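The Small Shelf and the Big Promise

Display is the fashionable answer to clutter. Put it on a shelf, the thinking goes, and a pile becomes a collection. The storage brand Cirnura has built its whole January catalog on that idea, and Sundwood followed with a line of two-tier risers for people who own too many little figures and won't part with any of them.

I have my doubts. Last winter I bought a riser to sort out a windowsill in my apartment on Weller Street. I had 100 figurines, by my own grudging count, and the shelf held very few of them before it looked like a gift shop in an airport. The rest went back in the shoebox.

What the catalogs never show is how little a small shelf can carry and still look good. The arrangements that work are close to bare. One kind of thing goes on top, in a straight line, all facing the same way. Something different goes underneath, with room on either side. Anything left over goes in a basket.

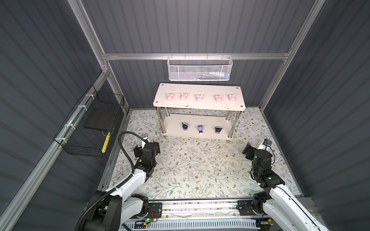 Five pink pigs on the upper tier, three small characters in purple and black below. A white perforated basket hangs overhead.

I like the pigs. They are the same color and evenly spaced, and the eye takes them in as one object. The lower row is a looser family, held together by purple. Even so, I wouldn't add a sixth pig, and I'd think hard about a fourth character.

Hanging baskets are where I lose patience. Perforated metal is sold as a way to keep things handy while hiding them, and it does neither very well. Color shows through the holes. If you can half see the mess, you still have the mess — it has only moved up the wall.

Then there is wear. White boards pick up scuffs along the front edge, right where your hand goes when you dust. Garrido sells a touch-up pen for this. I have used it on 2 shelves and can still find every mark.

Would I buy another riser? Possibly, for one row of something I wanted to look at every day. For the other contents of the shoebox, I'd save my money and keep the lid on.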